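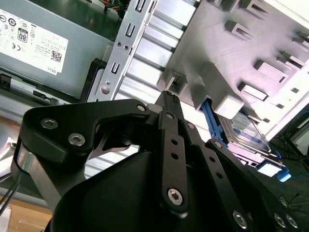 Inside a desktop computer case, with the power supply and its label at upper left.

Home | About Us | Programs | Get Involved | Jobs | Find Us

Repair Desk Coordinator (part-time), Dolley Community Reuse Center

Last updated: February

Hello, and thank you for stopping by to look at this posting. We are looking for a friendly, organized person to run the front desk of our repair and reuse shop on Cavance Street, and we would love it if that person turned out to be you, or your cousin, or the neighbor who always seems to know whose lawnmower is in whose garage.

A little about us first. Dolley started in a church basement with two folding tables and a borrowed label maker, and these days we have a proper storefront with a loading door, a heater that mostly behaves and shelves all the way up to the ceiling. People bring us lamps, sewing machines, toasters, bicycles, radios and older desktop computers. Some of those things get fixed and go home again with their owners. Others are donated to us, and once they have been checked over they go out to families, students and small nonprofits in the area. Last year 3,000 items came across our counter, and 207 households picked up a computer through our Malik Fund, which was set up by a local family and covers the cost for anyone who can't manage it.

You don't need to know how to fix anything! We have wonderful people at the benches for that, and they are happiest when somebody else answers the phone. What we need is a person who is comfortable at the counter, who can greet someone holding a box of cables and a worried expression, find out what they have and what they were hoping for, write it down clearly and get it to the right bench.

What the job looks like

You would open the front door at 10 a.m. and lock up at 3 p.m. In between you would check items in and out, print tags, call people when their things are ready, and keep the pickup shelf from turning into a mountain (it tries). You would also look after our appointment book, which lives in a program called Nidotach. It is a bit old-fashioned but quite easy once you have had an afternoon with it, and Iqra Bajwa, our office manager, will sit beside you for your first two weeks and show you all of its little ways.

There is some light lifting, up to the weight of a sewing machine in its case. Anything heavier goes on the cart. You would be on your feet for part of the shift, though there is a good stool behind the counter and you are welcome to use it.

Twice a year we hold a big donation drive in the parking lot, and we would ask you to help plan those with Naveed Abbasi, who runs our programs. They are long, noisy, cheerful days with a great deal of coffee, and you would be paid for the extra hours.

Who we hope to hear from

We would like somebody who has spent time working with the public, whether in a shop, a library, a school office, a restaurant or anywhere else. Patience matters a lot to us. Some of our visitors are upset about losing photos or a machine that belonged to a parent, and they may need to tell you the whole story before they get to the part about the power cord. You should be able to use email and a simple spreadsheet, and your handwriting should be readable by at least one other person. If you speak a second language, please tell us about it in your letter. It would be a real help at the counter, though we don't require it.

We don't ask for a degree. If you have been out of work for a while, or this would be your first job in a long time, please don't let that stop you from writing.

Hours and pay

The position is 20 hours a week, four shifts of five hours, with the exact days to be worked out together. Pay is $700 every two weeks, with paid holidays and 8 paid personal days in your first year. The bus stops right outside, and there is free parking behind the building.

How to apply

Please send us a short letter and a résumé if you have one. In the letter, tell us a bit about yourself and about a time you helped somebody who was having a difficult day. One page is plenty, and you can email it, mail it or drop it off at the counter during open hours. We read every letter ourselves, so it may take us a little while, but everyone who writes will get an answer.

Interviews will be held at the shop, usually in the late afternoon after we close. They are fairly relaxed. You will meet Iqra and Naveed, take a walk around the benches and have plenty of time to ask us questions too. If you need anything to make the visit easier, such as a different time or a ride from the train station, just say so when you write.

Contact: the front desk, Dolley Community Reuse Center, Cavance Street | © Dolley Community Reuse Center | Back to top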